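Varnanis Bite – Backup and Restore Add-on for Self-Hosted Sites

Last updated: November

Bite is a backup add-on for websites that run on their own server or on a rented virtual machine. It copies the site files and the database to a second location on a schedule set by the site owner. The add-on is installed from the command line and takes up 13 MB of disk space before the first backup.

Each backup is stored as a compressed archive with a separate checksum file. Bite compares the two before a restore begins and stops if they do not match. Database tables can be restored one at a time – the rest of the site stays as it is. 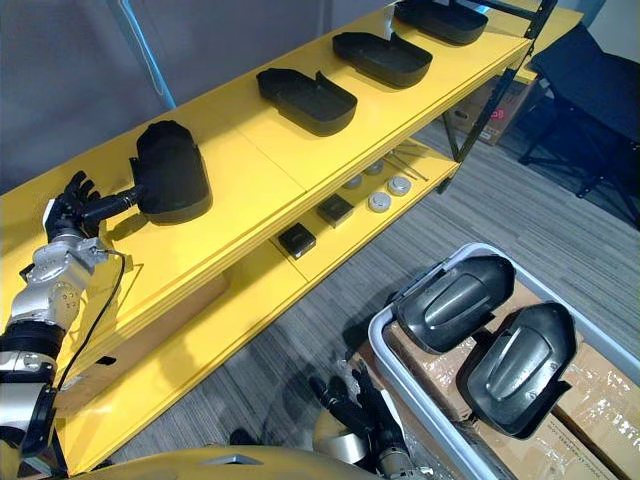 Requirements

A Linux server with shell access and scheduled tasks enabled. The database user must have permission to lock tables. Shared hosting plans without shell access are not supported. Free disk space should equal at least the size of the largest single backup.

Storage and retention

Archives can be sent to a local folder, an SFTP server or a Druvomton storage account. The standard license keeps 5 daily and 6 weekly copies per site. Older archives are removed after the next backup completes. Retention can be changed in the settings file, up to a limit of 111 archives.

Licensing

One license covers one live site and one test copy. Licenses for Hatby, the earlier version of this add-on, can be moved to Bite from the account page. Hatby archives are readable but cannot be added to an existing Bite schedule – start a new one after the move.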